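Kostau tests lower summer water pressure to cut pipe losses

Last updated: 4:30 p.m.

Kostau's water utility will lower overnight pressure in part of its distribution network starting in June, after a review found that older mains in the Esquivel district were losing more water between midnight and 5 a.m. than customers there were using.

The change applies to one supply zone and will run through the end of the summer. Daytime pressure will stay at its present level. Customers on upper floors may notice a weaker flow late at night, the utility said in a notice sent to building managers.

Overnight pressure in the zone currently stands at 73 pounds per square inch at the lowest point in the network. Leakage from small cracks and worn joints rises with pressure, and demand falls sharply after midnight, so the system runs at its highest pressure during the hours when the least water is being drawn. The utility has not published the overnight target, saying it will be adjusted during the first weeks according to readings at the far end of the zone.

"We are looking at background leakage, the kind that never reaches the street and never gets reported," said Lama Hakim, who manages network operations for the utility. "A burst main gets repaired the same day. A joint that seeps can go on for years."

The district's mains are mostly cast iron and were laid in short sections, which leaves a large number of joints per mile. Replacement has been scheduled in stages, with the blocks nearest the Telten pumping station first. Work on the remaining streets has been pushed back twice because of paving costs.

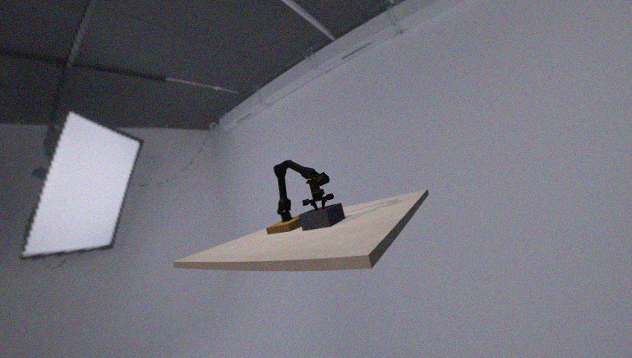

A simulated black robot arm mounted on a light wooden tabletop.

Under the plan, a control valve at the zone inlet will step pressure down after midnight and bring it back up before the morning peak. The return will be spread over 30 minutes. A faster change can send a pressure wave through the pipes and open new leaks, or stir up sediment that discolors tap water.

Data loggers have been fitted to hydrants at the zone's high and low points. They record pressure at short intervals and send the readings to the control room once an hour. If pressure at the highest logger falls below the service minimum, the valve returns to its daytime setting and stays there until an operator resets it.

Fire service requirements were included in the design. The valve opens fully when flow through the inlet rises past a set rate, as it would with a hydrant in use. Crews tested that function last month at two locations, and the utility said both tests met the required flow.

Buildings with their own booster pumps should see no change, although managers have been asked to check low-pressure cutoff settings. Some older pumps are set to shut down at an inlet pressure close to the current overnight level and could trip when the zone steps down.

Fulgencio Orozco, a building manager on the district's east side, said he had asked for more time to have his equipment inspected. "The cutoff on ours was set by the installer and I don't have the paperwork," he said. "I would like somebody to look at it before the valve goes live and not after."

The utility said it would offer inspections on request and that about 200 properties in the zone are thought to have private pumps. Owners of dialysis equipment and other medical devices connected to the water supply are being contacted separately.

A similar scheme has been operating in neighboring Nastholm, where pressure is reduced all year. Hakim said the two networks are difficult to compare, as Nastholm sits on flatter ground and has a higher share of plastic pipe.

Results will be measured by the minimum night flow into the zone, read between 2 a.m. and 4 a.m., when legitimate use is lowest. The utility plans to report the figures to the city council in the fall, along with the number of pressure complaints and main breaks. Any extension to other zones would need separate approval.

4 comments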